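Reading time: 3 minutes

I drove out to Drumberg for the open day at Fitard, mostly because our lease on the Stindton kitchen comes up in April and I have to hand over an equipment list before then. We run a catering business, not a huge one, and the dish room is where we lose people. So when the flyer said "tabletop arms, all day, ask us anything," I put gas in the van and went.

Parking was a mess (follow the signs for the tile warehouse, not the ones for Fitard), but the coffee was good and they let you wander. There was a short talk first, in a cold room with too many chairs, about leasing versus buying. I took two pages of notes and then spent most of the morning in the hall where the arms were running. They do small groups, up to 26 people, and I got in with the second one. 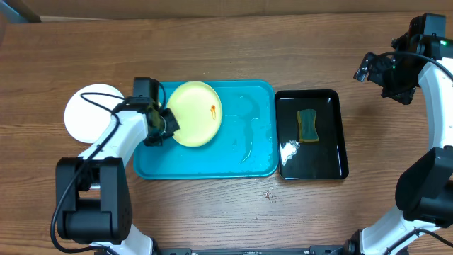 My own question was the budget, and I asked it early. I had come with one arm penciled in, because one arm is what I can explain to my business partner without a fight. Well, that plan is gone! At the dish station the left gripper had hold of a yellow plate over a wet blue tray, and the right one hung over by the sponge in its black tray, and I stood there redoing my math. If you want a plate held and scrubbed, you are pricing a pair. You're also pricing a camera on each one, plus the cables, plus the trays, and whatever you need to keep water where it belongs. I wrote "splash??" in my notes and underlined it twice.

The other big name there was Aguirre, who sell the mounting rails and will rent you a bench by the month. They quoted me 730 a month for a bench with the setup visit included, and 100 more if you want a spare gripper kept on your shelf. I liked that they put it on paper right away — the last place I visited made me wait weeks for a number. Fitard wants a 6-month minimum, which is longer than I hoped for, but they'll count it toward a purchase if you go ahead.

What I still don't have is a good figure for training. Everyone said "a couple of days" and everyone looked at the floor when they said it. I'm putting in a week of wages and we'll see.

So my list now has two arms on a rental, a plumber's visit for a floor drain, and a new table. The conveyor is off until next year. I also bought a very nice tote bag on the way out, and that one I paid for myself.

Comments (3)

dishpit_mom: Did they say anything about glassware? Plates I can live with, but stemware is where all our breakage is.

Reply from the author: I asked! They'd only talk about plates and trays that day. I'd want to see it done before I signed anything.

northside_eats: Check your floor drain quote twice. Ours doubled once they opened up the slab.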